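How does a label printer work?

I love label printers! Mine's a little Wavance one and it sits by my kettle. You might think it squirts ink like a pen, but there isn't a drop inside. The paper has a special coating that turns black when it gets hot. A row of tiny dots warms up and cools down super fast as the paper slides past, and the dark marks join up into letters. Clever, eh?

Mine can print 45 labels a minute (I've tried it, and I ran out of things to label). Don't leave them on a sunny windowsill though, or the whole lot may go grey!

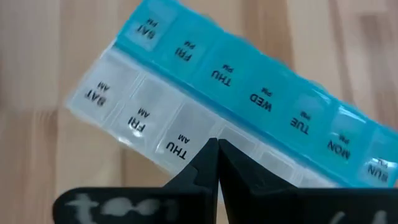 Black letters on a weekly pill box, AM and PM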